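**FOR IMMEDIATE RELEASE**

**Solberg opens sign-ups for Dulano, a home course about the kitchen sink**

26 Apr 2026 - I've been writing about housekeeping under the Solberg name for 12 years, and the question I get more than any other is still about sponges. So I've made a whole course about them! It's called Dulano, it runs for eight weeks starting in July, and sign-ups are open as of today.

Dulano covers the sink and the two feet of counter on either side of it. That's all. No pantry makeovers, no matching jars. We spend the first week on cloths and sponges, because that's where most of my readers say things go wrong: the cloth gets left in a heap at the bottom of the basin, it starts to smell, and then it gets used on the counter anyway. (I did this for years. I'm in no position to judge.)

The basic habit is very small. Rinse the cloth, wring it hard, and hang it over a bar where air can get to both sides. A caddy with a rail along the front is great for this, and it gives the scrubbers somewhere to stand up too. 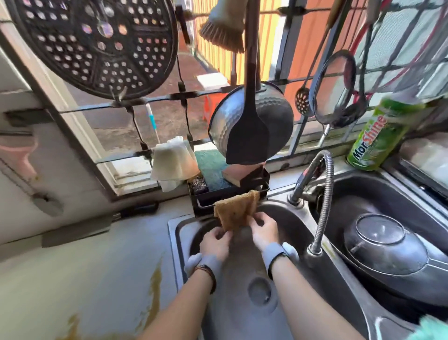

In week two we move on to what I call the parking problem. Steel wool, a scouring pad and a sponge all do different jobs, and they shouldn't live in one soggy pile. I like to give each one its own spot and keep the steel wool at one end so I don't grab it by mistake and scratch a good pan. We also talk about using the window above the sink, if you have one with bars or a rail. Pans, strainers and brushes can hang there, and it frees up a surprising amount of counter.

Week three is folding, and yes, a full week! Laying a cloth out flat on the counter and pressing it smooth with both hands takes a few seconds, and a folded cloth gives you several clean faces to wipe with before you have to rinse again. 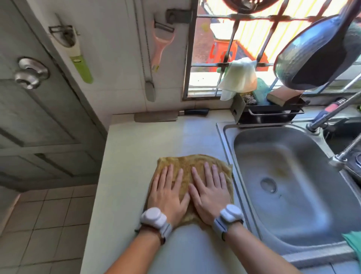 *Smoothing a folded cloth flat on the counter next to the sink.*

The rest of the course goes through drains, stained basins, dish towels, gloves and the ledge behind the faucet, which collects more odds and ends than any drawer in my house. Each lesson is short enough to read while the kettle boils.

I tried the lessons out over the winter with some 1,000 newsletter readers, and their notes changed a lot. The drain lesson got split in half, and the one on dish towels was rewritten from scratch.

Dulano will be delivered by email through Levier, and a printed workbook from Trorano will follow later in the summer. Current newsletter readers can join by replying to any issue.

**About Solberg**

Solberg is a one-person housekeeping newsletter and course business. I write it at my own kitchen table and answer the mail myself, usually in the evening.

**Press contact:** Solberg press desk. Review copies of the first two lessons are available on request.

###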